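Humanov kitchen sim pack - worth paying for?
Last updated June 2023

Clodagh Keogh
Looking at the Humanov pack for training a two-arm setup, mostly sink and worktop jobs. 834 for the full licence, 30 a month otherwise. Anyone used it? Dont want to pay for scenes I'll have to rebuild.

Lucian Văduva
Had it since May. Sink scene is the one I use most - plates either side, a lime, a jar, plenty of clear worktop behind the tap. Loads quick enough.
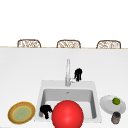

Can you bring your own arm model into it?
Any arm with a standard joint file will load, but you set the grip limits yourself. Took me an evening.

Get the monthly one first. Support is slow, docs are thin in places.

Tisari
Went with Dreston instead, cheaper. Only 50 scenes tho and teh physics is a bit floaty. Ask for a trial.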